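Budgeting for a Bench Robot: Notes for Week 6
Automation for Small Shops – handout to go with Thursday's session 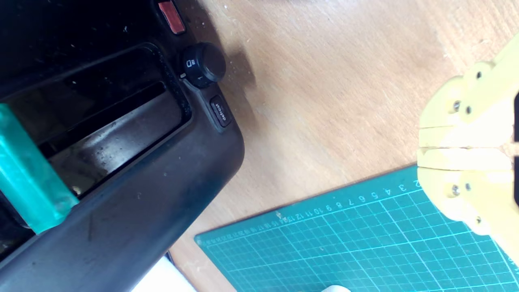 Dashboard panel on the bench, gripper at right.

I promised you a real budget to pick apart, so we're using the one Rónán Horgan let me share from his trim refurbishing shop, Bredesness. They take in used dashboard panels, test the knobs and buttons, clean them up and sell them on. Rónán wanted an arm to do some of the handling, and he came to me with a quote and the sentence every one of you will hear someday: "It's only 3350 dollars, can we just order it?"

Well, you can! But let's look at what he was pricing.

1. Start with the part

Before you open a single catalog, put the thing you want handled on a table and look at it for a while. A dashboard panel is big, dark and an awkward shape, and it has openings with raised edges that a finger can catch on. Then there are the small controls. On the one in the photo you've got a round knob with a ridged rim and, further down, a little push button marked "defrost". Turning a knob and pressing a button are two different jobs, and a gripper that's lovely at one may be hopeless at the other. So your parts list is really a list of motions. Write down every motion, put a star next to the ones you can't live without, and only shop for the stars in year one.

(Shiny black plastic is also a pain for cameras. Keep that in mind when we get to lighting.)

2. The quote and what wasn't in it

The arm from Cloninex was 3350. That got him the arm, a controller and a power supply. It did not get him fingers, a mount, a spare cable or one minute of anybody's time. Here is what we added:

Arm, controller, power supply: 3350
Camera, light and mounting hardware: 1437
Finger material, screws and spare parts for the first year: 757
Cutting mat and bench odds and ends: 64

Add it up yourselves and bring the total on Thursday. I'm not being mean, I just want you to notice how far it is from the number on the quote. And we still haven't touched labor.

3. Fingers are a running cost

Look at the yellow fingers in the photo. They're 3D printed and held together with small screws, and I love that for a small shop – you can change the shape in an afternoon if the first try doesn't suit the part. The trap is treating them as a one-time purchase. You'll print a set, try it, hate it, and print another (I've never met a team that kept its first set). Put fingers on their own line, every year, and put the screws there too.

If you don't own a printer, get a price per set from an outside service before you sign for the arm. Sorcha Costello in our lab keeps a sheet of what we've paid for printed parts, and she's happy to show it to anyone who asks nicely.

4. The table counts

People forget the table! You need a surface that stays put, with enough room for the part plus the reach of the arm, and a plan for dust. Used panels bring plenty of it along. Budget for cleaning supplies and for somebody's ten minutes at the end of the day. A sturdy table you already own is fine, just measure it first and check the arm's clamp against the thickness of the top.

5. Buy, lease or wait

Rónán also had a lease offer from Brophy, and we went back and forth on it for most of May. My view is that leasing makes sense if you don't know whether you'll have steady work for the arm. He did know, so he bought. If you're in between, ask the seller for a trial on your own parts, and send them the ugliest one on the shelf.

Ask about delivery times too. The Cisico camera he liked had a longer wait than the arm, and an arm with no camera would have sat there doing nothing for him.

For Thursday, August 4, 2022

Bring one part from your own workplace, or a photo if it's too big to carry. Bring your list of motions with the stars on it, and a first-year budget with at least one line you had to guess at. Circle the guess. We'll start with those, so please don't tidy them up beforehand.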